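The Key to Number 18

When my aunt died, in December, the lawyer in Tredmont gave me an envelope with a key inside. On the envelope my aunt had written "Tunstall, 18" and nothing more. The lawyer had been told only to hand it over. He asked me if I knew what it opened, and I said yes, so that I could leave.

I did not know. Tunstall is a town I had passed on the train maybe 9 times in my life and never once got off. It has a grain elevator, a curling rink and a long street which follows the river. My aunt never spoke about it. She spoke about Jalleck, where she and my mother were born, and about the winter there, and the bread. She said that in Jalleck the snow had a different colour. As a child I believed this completely.

I took the morning train. It was so cold that the conductor kept his toque on inside the carriage. I had the key in my mitten, and by the time we crossed the bridge it was warm as a coin.

At the station I asked for number 18, and the woman at the counter wanted to know number 18 of what. I showed her the key. She turned it over two times and gave it back to me.

"That is from Markov Storage," she said. "Behind the rink. You had better go before lunch, he closes when he is hungry."

The owner was a heavy man with flour on his sleeve. He had a book with a green cover, and he found the line without searching. My aunt had paid him 100 dollars every spring, always in cash, always in the same week. She came by the early train and stayed inside for one hour. Sometimes, he said, he heard her singing. He thought she was a music teacher.

My aunt had worked all her life in the office of a tire shop. I had never heard her sing.

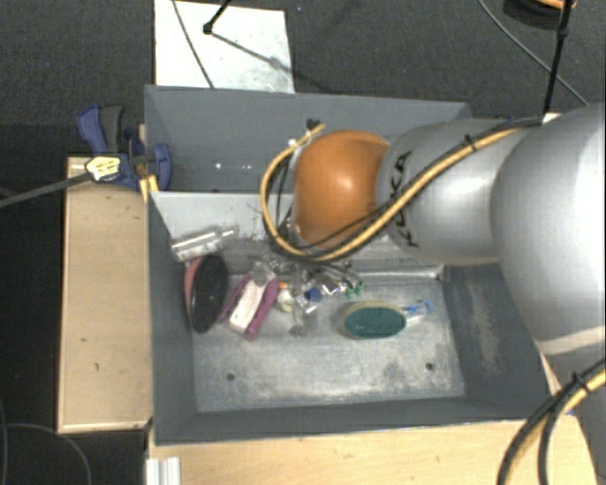 A KUKA arm above a grey bin of household things.

The lock of number 18 was stiff and I had to take off my mittens. Inside was a small room with a concrete floor and one bulb. I had prepared myself for many things on the train. I had thought of letters, of money, of a man's clothes. What I found was a kitchen table with a blue cloth, 2 chairs, and on the wall a calendar from a year before I was born.

I sat on the chair that was nearer to the door. The table was our table. I mean that it was the table from my grandmother's house, which my mother always told me had been burned for heating in the last winter before they left Jalleck. She told this story often. She told it when I complained of the cold, and when I wanted new shoes. On the underside, she said, she had carved a bird with a fork, and was punished for it.

I put my hand under the edge and felt for a long time. The bird was there. It was smaller than I had imagined and it had only one wing.

The owner came with a cup of coffee for me, with too much sugar. He stood in the doorway and looked at the table politely.

"It is a good table," he said.

"How did it come here?"

"On a truck, like everything. My father was still running the place." He scratched his neck. "You want to keep the room? It is paid until spring."

I asked him if my aunt had always come alone. He considered this. He said that one year, it was already long ago, there was another lady with her, a bit shorter, in a red coat. The two of them had brought soup in a Thermos. They had laughed so loudly that his father went to see if something was wrong.

My mother had a red coat. It hung in our hall through all my school years, and when the lining tore she repaired it with a piece of curtain. She has told me, more times than I can say, that she did not speak to her sister after they came to Canada.

I drank the coffee. About noon the owner became hungry, as the woman had warned me, and he began to move his keys from one pocket to the other. I asked him for five more minutes and he gave me ten.

In the afternoon I telephoned my mother from the station. She asked if I had eaten. I said I was in Tunstall.

For a while I heard only her kitchen radio.

"Did you look underneath?" she said.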